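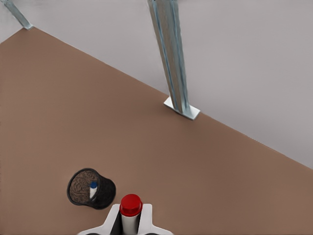

January, 9:40 a.m. Second pass on the Drultano demo set for the trade show booth.

Panel firmware reflashed to the build Remzi sent over. The HDMI handshake with the Ullora soundbar now completes on inputs 2 and 3. Input 4 still drops audio after a source change. Power cycling the bar restores it; power cycling the TV does not. Logged as ticket 1276.

Swapped the cable for a shorter one from Otis's bin. Same result. Swapped the bar for the spare unit. Same result, so I'm treating it as a TV-side fault until Kevser has read the EDID dump.

Standby draw is within spec with network wake off. With network wake on, the meter never settles. Need a longer log before quoting anything to Erel.

Remote pairing: fine from the front, poor from the far left of the couch position. Ozan suspects the IR window tint. Not tested yet.

Demo loop plays from USB without stutter. File names with accented characters show as blanks in the menu. Renamed them for now.

To do: overnight standby log, retest input 4 with eARC disabled, ask Nazmiye whether the Sezer wall bracket ships with the long bolts.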